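Bench notes > Cell 2 > Equipment planning
Last updated: June
4 min read

Started the list for next year's request this morning, before the cell was booked. Farzana wants it in one piece this time, with the small stuff included, so I am writing down everything, even the parts we usually pay for out of the drawer.

Where we stand. The two-arm cell is running and will keep running. Nobody is asking to replace the arms. The question is whether we build a second cell like it or spend the same money on making the first one last. I was for the second cell last month. After going through the repair log I am less sure.

Repair log first. Most of the lost time was grippers and cables. The wrist camera cable is the worst of it. It gets flexed every time the arm reaches across, and when it starts to go we get dropped frames for an afternoon before anyone is willing to blame the cable. We have been buying these one at a time, with shipping on each. Four spares on the shelf would have saved us most of the bad afternoons. Put down four, and a bag of clips so the loop can be fixed in the same place each time it is changed.

Gripper fingers: Golau quoted 392 for a full set, both arms, same pattern as the present ones. That is fingers only, no motors. Patricio thinks we can print them and he may be right, but the last printed pair wore smooth at the tips and we had to throw out a morning of grasping runs on plastic film. I would buy one set from Golau and keep printing as backup. Ask them if the price holds for two sets.

Joint motors: one spare of each size. No quote yet. Pondavix has them but wants us to open a new account. Khurram is doing the form.

Frame: the extrusion is fine. If we do build a second cell we can cut it here from what is left in the rack, and the only things to buy are brackets, mounting plates and cable channel. Ekar quoted 122 for the bracket kit. The cable channel should be the vented metal kind again. I don't want to go back to plastic.

Controller boards: these should go in a box. At present they sit out in the open by the arm bases, and every time someone leans over the rail to reset the table I expect to hear a snap. Two small enclosures, off the shelf. Cheap, but put it on the list or it will not happen.

Walls and table covering: wallpaper and marble-pattern sheet, one more roll of each. Ljubica says the pattern on the walls is discontinued, so if we want spares we buy now or we choose another one and accept the change. I don't mind a change. Bianka does, for the comparison runs.

Objects: this is the line that always gets cut, and it should not be. The grocery set is what the arms spend their day on. For the shelf task at the moment we have the five packs of spaghetti in front of the green shelf, different brands and mostly bags, with the Barilla box as the one stiff item. Bags get tired. After enough grasps the film creases and the pasta inside breaks, and then it is a different object from the one we began with. So the pasta has to be treated as a consumable and bought monthly, same as tape.

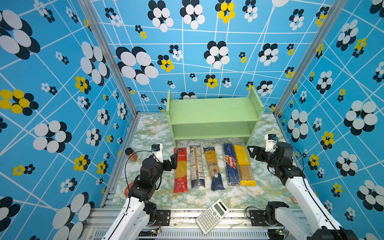
Bianka, reading this over at lunch, said that the object line should be split in two, one amount for things that wear out and one for things we only buy once, and that if we send it up as a single figure it will be cut by someone who thinks we are buying dinner. She also wants two of every item from the same batch, so that a worn pack can be swapped for a fresh one with the same print on it.

Agreed on both. Changed the sheet to match.

Ceiling for the small-items request is 2000. Fingers, brackets, cables, enclosures and wall covering should go under it, but the motors may not, depending on what Pondavix says. If they don't fit I would move the motors to the capital request and leave the objects where they are.

Second cell: leaving it on the sheet as a separate page with no total. Abbasi still owe us a price for the arms, and there is no use arguing over it until that comes.

To do
- Khurram: account form to Pondavix, ask for lead time on the motors
- Patricio: print one more pair of fingers, harder material, and log the wear
- Ljubica: check what is left of the wallpaper - full rolls only
- me: ask Golau about two sets, send the split sheet to Farzana before 4 pm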